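4.2 Setting Up a Shared Family Account
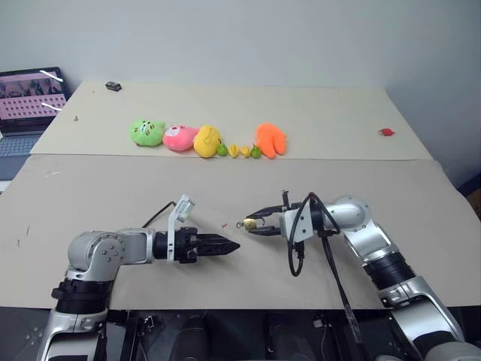
Before you begin, have your Lillon customer number ready. It has 10 digits and is printed on your welcome letter.

1. Sign in and open Account Settings.
2. Select Add Member and enter the person's name and email address.
3. Choose an access level, then select Send Invitation.

Note: An account may have up to four members. Invitations not accepted by the end of January will expire.

Caution: Removing a member deletes that member's saved files. Deleted files cannot be restored.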